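Cronin Zandari

The Zandari is a mid-engine sports car from Cronin, built at Gestcombe. 2 seats, 563 hp, rear drive. Production capped at 918 cars. First deliveries in August, mostly coupes. Roadster came later, 103 made. 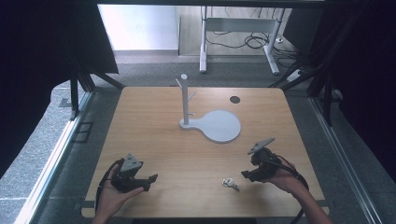 Owners on the Dondari forum say the clutch is heavy in trafic but the gearbox is worth it. Others disagree. Steering gets praise from both camps.

No sucessor announced.

Category: Sports cars | Coupes
Shares: 2
Last edited 2021-03-28
Contact | Back to top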